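About us

Hello, and thanks for clicking on the page that most people skip. I run Wisbridge Walks, a small walking outfit based in Wisbridge, and I'm the one who answers the phone, draws the routes and turns up in the car park at half past eight with mud on last week's gaiters. There are other leaders too (more on them further down), but if you send an email it comes to me, usually while I'm eating my tea.

We do guided day walks, most of them on the hills and river paths within a short drive of town, with a few along the coast at Collurport when the weather is kinder. Nothing we do needs ropes. The biggest hill on our list is Lins Edge, all 285 metres of it, and before you laugh I'd invite you to go up the north side in a February headwind and tell me it isn't a proper hill! I've been up it more times than I could tell you and I still stop twice on the steep bit, pretending to admire the view.

How it started

I used to walk by myself, mostly on a Saturday, and mostly to get out of decorating. Then a couple of people from work asked if they could come along, and they brought a cousin, and the cousin brought a dog who was a far better navigator than any of us. By the end of that first winter there was a proper little gang of us meeting outside the bakery. I'd started typing out route notes and somebody suggested I ought to do it for a living. I said no for a good long while. Then my old job moved to the other side of the county and I ran out of excuses.

The first walk I charged for had 2 customers on it. It rained from the first stile to the last, we lost the path in the bracken above Todo Farm, and I was so embarrassed I tried to give them their money back. They wouldn't have it, and they booked again for the following month. I've thought about that day quite often when things have gone a bit wrong since.

What we do now

There are 19 routes in the book at the moment. The shortest is the riverside loop, which is flat, has benches, and suits anyone getting going again after a bad knee or a long lay-off. The longest is the Lins Round, and that one will take you most of a day and most of your sandwiches. In between there's a bit of everything — woods, old quarries, the moor road, the reservoir when the causeway isn't under water.

We go slowly. I'm putting that in because we've had the odd very fit person turn up expecting to be marched, and I think they found us a bit of a trial. We stop for birds, we stop for gates, we stop so that somebody can tell a story about a bull. If you want to be back at your car by noon, the harriers meet on the same car park at nine and they're a friendly lot, though I've never caught up with one to ask what they enjoy about it.

Food matters to us. You bring your own lunch, and I carry a bag of bits to hand round at the last climb: flapjack, jelly babies, whatever was by the till. Members have taken to adding to it and the swapping at the midday stop has got quite competitive. I had a spicy something last autumn that kept me warm all the way down to the road.

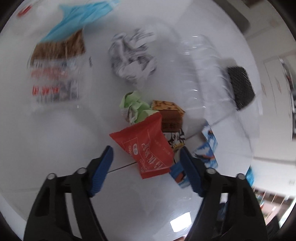 One for the snack bag

Winter is my favourite time for it, which surprises people. The paths are quiet, the low sun picks out all the old walls and ridges you'd never spot in June, and a flask of soup tastes better when your ears are cold. We do shorten the routes so we're off the hill before dark. If there's ice on the tops we switch to the valley, and if there's fog I'll have a look out of my back window at seven and make a decision. From there I can see Lins Edge or I can't. It's not very scientific but it has served us well enough, and I do check the forecast too!

Spring brings the Collurport trips. We share cars over, walk out along the cliffs to the old lookout and come back by the beach if the tide lets us. Those fill up early, so if you fancy one in April, get your name down as soon as the list goes up. There's a chip shop at the end of it, and I've yet to see anyone walk past.

The people who lead

All our leaders started out as customers. They've each done a hill leader's course and a first aid course, and they've each walked every route with me at least twice, once in decent weather and once in something horrible. One is a retired postwoman who knows every footpath sign in the district and writes to the council whenever one goes missing. Another knows his fungi and has to be discouraged from lying down in the wet to look at them. They're good company and very hard to rattle.

We cap groups so that the person at the back can still hear the person at the front, and there's always a leader at each end. If you're slow, you won't be left. I was the slow one on a walking holiday once and spent a whole week arriving at rest stops just as everybody else was standing up to go, so I feel quite strongly about it.

Joining in

You don't have to be a member to come, you can just pay for a walk and see how you get on. Membership knocks a bit off each one and gets you the newsletter, which is mostly me grumbling about stiles. We've got 117 members now, from teenagers to people in their eighties, and a fair few who moved to the area not knowing a soul.

You'll need boots or stout shoes, a waterproof, a drink and something to eat. We've got spare gloves and a couple of spare poles in the van. Well-behaved dogs are welcome on most routes, on a lead wherever there's stock, and the route page will say if it's one with ladder stiles they can't manage.

If you're not sure which walk would suit you, ring me and we'll have a chat. Evenings are best. If it goes to the machine I'm probably out on the hill, so leave your number and speak slowly — I'll be writing it on the back of a map.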